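3.2 Note color and the sorting of mixed storage

Households in the Lastlow study were asked to label their storage themselves, using whatever paper they had. We looked at 21 homes over 2 months and recorded each storage space as it stood, before any sorting began. Many used colored notes fixed to a back or inner wall, where they stayed in sight above the contents. 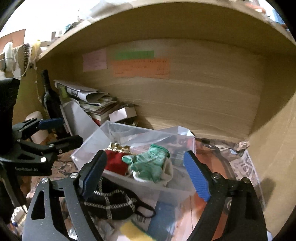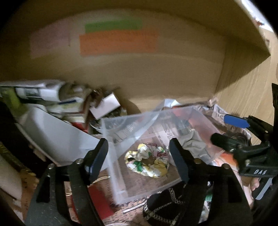 Figure 4. Mixed storage with pink, green and orange notes: a shelf compartment (first) and a cardboard box (second).

We call a space mixed when it holds items from at least three of the Peler categories. Paper was the hardest category to place. Participants put magazines and folded sheets aside to decide on later, and later often meant the end of the session. Small personal items — hair ties, beads, cards — went faster, usually into a lidded tub or back where they had been.

Sessions were limited to 90 minutes. Participants who wrote their notes before starting moved fewer items twice than those who wrote them as they went. The difference was smaller in homes with a single adult. We did not ask participants to keep to one color per category, and most did not. Section 3.3 takes up the spaces that had no notes at all.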